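Ticket: Left gripper width reads open when closed, drops frames on fold tasks
Project: Urnorura / garment folding
Component: Fang (width estimation and episode checker)
Opened: 13 June 2023
Priority: medium
Status: fixed, waiting for merge

Problem
The episode checker rejects a large share of the folding recordings with "width jump, left". The left width channel goes from closed to fully open and back within 5 frames. The right channel is clean. Replaying the rejected episodes in the viewer shows no matching motion of the fingers. The policy trained on last week's set learned to let go of the hem early, and I think this is the cause.

Setup
Fang 2 branch, default config. Width comes from the wrist view only: the tracker fits both finger pads and converts their separation to millimeters. Rate limit on width is 250 mm/s. Both grippers were calibrated with the same file.

Step 1. Restarted the tracker and reloaded calibration. No change.

Step 2. Swapped the left and right streams in software. The fault moved with the stream, so the width filter itself is fine.

Step 3. Stepped through wrist views one at a time with the pad fit turned on. The fit is good on a plain background with the fingers apart. 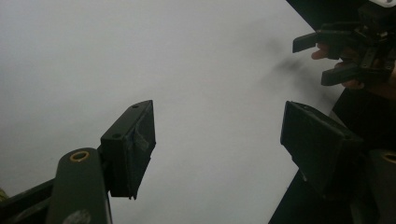 Wrist view, fingers open over the white surface. Second gripper at upper right.

The trouble starts when the other gripper is in view. It has black fingers too, and the matcher has no limit on where it may look for a pad. On 35 of the rejected episodes it had locked onto the wrong gripper for at least one frame.

Step 4. Added a search region per finger, set from the last good fit plus a margin of 20 pixels. Most of the jumps went away. What was left came from dark clothing – black pad on charcoal cloth gives a weak edge and the fit slides off. 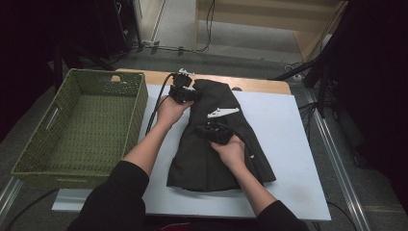

Head view, both grippers on the dark garment. Left one near the collar area, right one lower down.

Step 5. For low edge contrast, the tracker now holds the last width and marks the frame as "held". The checker accepts held frames up to the limit in the config and rejects anything longer. Reran the rejected episodes from the Zeltisance batch and they pass.

Still open
Held frames are not shown in the viewer timeline. Separate ticket.
The Flirorano export drops the held flag. Needs a schema change, planned for August.
Do not retrain on the old width files. Regenerate them first.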